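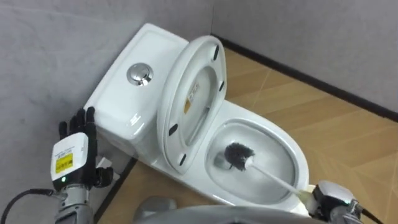
Iris (student robotics project)

Iris is a two-armed household robot built and trained by the Idus robotics club, a student group that meets on Wednesday evenings at Dristano. I've been a member for two years and I look after this page, so forgive me if it rambles a bit.

Background

The club started with line-following cars and a maze competition. Todor Trajkovski, our supervising teacher, suggested we try chores instead, and we voted for the bathroom — mostly to see if he'd let us! He did.

Toilet cleaning

The task everyone asks about is the toilet brush. A student steers the arms through the job, and each try gets recorded so Iris can learn from it. We saved 263 tries in the first term, each up to 70 seconds long. The right gripper holds the brush by its handle and works the bristles along the inside of the bowl. The left hand has five fingers and is my favourite part of the whole robot, even though I've spent far too many evenings sorting out its thumb.

White bristles on a white bowl were a pain for the cameras, so we swapped to a brush with dark grey ones. The colour made a bigger difference than any of our code that month (a bit humbling).

Competition

Iris was entered in the Nedeljković Cup in December, in the home chores class. There were 20 teams and we came 11th. We lost most of our points on the rim — the brush kept skipping over it — and that's what the new members are working on now.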